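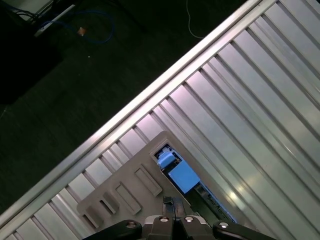

2 min read

4.2 Threshold effects in the Velstead survey

The 2,382 usable returns came in between March and 1st May, most of them from commuters changing trains at Velstead and a stubborn minority from people who had only gone in to buy coffee. Each was asked to recall the last time they had stumbled, paused or looked down while crossing from one floor surface to another. Recall of this kind is poor, and pride makes it poorer. Only 6 respondents admitted to an actual fall, and 2 of those blamed their shoes.

Pausing was a different matter. It was reported far more often where a pale surface met a dark one (Figure 3) than where the two were close in tone, even when the height was the same on both sides.

Figure 3. Ribbed metal surface with a raised rail along its edge; dark floor beyond.

Goel Station, which has had matching gray throughout since its refit, produced few pauses and many complaints about how dull it is. Druvlow produced the reverse. We had expected age to explain much of the remaining variation. It explained very little, to the disappointment of the author who had already drafted that paragraph.

The Nundia returns are left out of Table 5. All 80 were completed in the same handwriting, and we did not feel equal to modeling that.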